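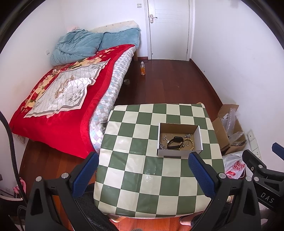 Eugeniusz Pawlak had given himself until supper to clear his sister's room. The landlord at Gruvus wanted the keys back, and the van from Lerngate had been paid for in advance, so there was no sense in going slowly. He went slowly anyway.

He had done the closet first, then the desk. The clothes were in bags by the front door, and the books had gone to the neighbor downstairs, who said she would read them and probably would not. What was left was the bed, the stool, and the box.

The box was white cardboard, brown on the inside, and the lid was gone. He had found it on the closet shelf behind the winter hats and set it on the checkered stool so he wouldn't step on it. Then he had walked past it for most of the afternoon.

Halina called at four.

"How far are you?" she asked. There was a dinging sound behind her, and somebody being paged. The hospital in Tapia had moved her to a room with a window, she said, and the window faced a parking lot.

"Nearly done. There's the bed."

"Leave the bed. It came with the apartment."

"The quilt didn't."

"No," she said. "The quilt is mine. The one with the roses. Don't let them fold it with anything dirty."

He said he would fold it himself. She asked if he had eaten. He said yes, and she waited, and he said no.

"There's soup in the freezer," she said.

"I threw out the freezer things yesterday."

"All of it?"

"You told me to."

"I told you to throw out the fish."

He sat down on the edge of the bed. It was lower than he expected, and his knees came up. Across from him the light came in over the floorboards, and he could see where she had worn the varnish thin between the door and the window. She had lived there for eleven years. He had visited four times, and each time he had brought a plant, and he had not found one of them in the apartment.

"I have your box here," he said. "The one with the bracelets."

"What's in it?"

"Don't you know?"

"I know what I put in it. I want to know what's there."

He reached over and pulled the stool closer. "A watch," he said. "The black one, the electronic one."

"It doesn't hold a charge. You can have it."

"What would I do with it?"

"Wear it. People will think you run."

He moved the watch to one side with his finger. "A bracelet with wooden beads."

"That was from the seaside. The string is new. I did it over myself, with fishing line."

"And a silver one, with links."

She didn't say anything to that. He heard the paging voice again, asking for somebody at the desk on the second floor.

"Is there a chain?" she said. "A thin one."

"Yes."

"Is it in a knot?"

He picked it up by what he hoped was one end and held it toward the window. It was so fine that he lost sight of it against the wall. "It might be. I don't have my glasses."

"Mama's was always in a knot," Halina said. "She used to make me do it with two pins. She'd put it on a plate so I could see it. I was seven, I had the eyes for it."

"I don't remember that."

"You were outside. You were always outside."

That was true. He remembered the yard, and the fence he had been told not to climb, and the boy next door who had a real leather ball. He did not remember a plate or two pins. It seemed strange to him that it had all gone on in the same house, one wall away.

"I thought it was buried with her," he said.

"You thought so because I told you so."

He put the chain down carefully in the box, a little apart from the rest.

"Why did you tell me that?"

"You were going to sell things," she said. "You had that business with the boat."

The boat had been called Undus. He had owned one third of it for one summer, and it had cost him 2,000 that he had and 1,158 that he didn't. He had not thought of it in years. It bothered him how quickly she had it ready, like something kept in an apron pocket.

"I wouldn't have sold that," he said.

"Maybe not."

"I wouldn't have, Halina."

"All right," she said. "You wouldn't have."

Neither of them spoke for a bit. He looked at the pillow end of the bed, where her blue blanket was still pushed up against the wall the way she must have left it on the morning the ambulance came. He had stripped and packed everything else in the apartment, down to the shower curtain, and he had not touched that.

"What do you want me to do with it?" he asked.

"With what?"

"The box. I could bring it tomorrow."

"They steal here," she said. "The woman in the next bed lost a slipper."

"One slipper?"

"One. So you can imagine."

He laughed, and then she did, and then she had to stop and cough. He held the phone away from his ear until it was over. When he put it back she was in the middle of telling him about the quilt again. Fold it in half the long way, she said, with the roses on the inside, then in three. He told her he knew how to fold a quilt. She said she had seen his linen closet.

"Take the box home with you," she said. "Put it someplace dry. And get it out of the knot, if it's in a knot."

"With two pins."

"On a plate. A dark one, or you won't see anything."

"I only have white plates."

"Then buy one," Halina said. "They're bringing dinner. It's the gray thing again. Call me when you get home."

She hung up before he could answer, as she always did.

He stayed where he was a while longer. Then he got up and took the blue blanket by its corners and shook it out. A hairpin fell on the floor and he bent down for it. He looked around for where it ought to go, and then he put it in the box with the rest — he would need two, and that was one — and started on the quilt.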